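Search this site... Go

Posted in: Outbreaks & Preparedness | Road Notes

Back from the Sowa open day, typing this fast before I forget it all. Sowa is the regional isolation hospital, the old fever building. Opened 1957, just in time for the Asian flu. Doors at 10, line already down the steps.

First stop, the isolation wing. Ten beds ready now. Each room has its own air handling and a little lobby where staff gown up. The nurse showing us through said taking the gear OFF is where people get hurt. She did the whole routine for us, slow, with a buddy reading each step out loud from a card. Took forever. Good.

Asked her about masks. They keep 2000 sets of full gear on site, rotated so nothing expires on the shelf. Somebody asked how long that would last with a full wing and she said "not as long as you'd like." Fair enough.

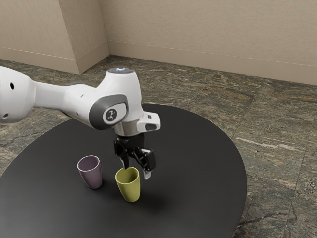
Then the lab floor, behind glass. Trorneo runs the testing under contract. Samples used to go out by courier and you waited two days. Now it's same day, if the sample gets there before 3 pm. Nobody would tell me what the contract costs. I asked twice.

Upstairs was the history room, which I almost skipped. Glad I didnt. Old admission ledgers, and one page for a single winter lists 191 names. Mostly kids. Stood there a while.

Zorketti had a table in the lobby selling home kits. Overpriced, IMO. You can put together the same thing at the drugstore.

Coffee was bad, parking was worse. Take the Isteo shuttle if you go, it stops right at the side gate. They say they're doing another open day in June and will let people see the ambulance bay, wich was closed this time. More when I find my other page of notes.

Contact | Copyright, all rights reserved | Back to top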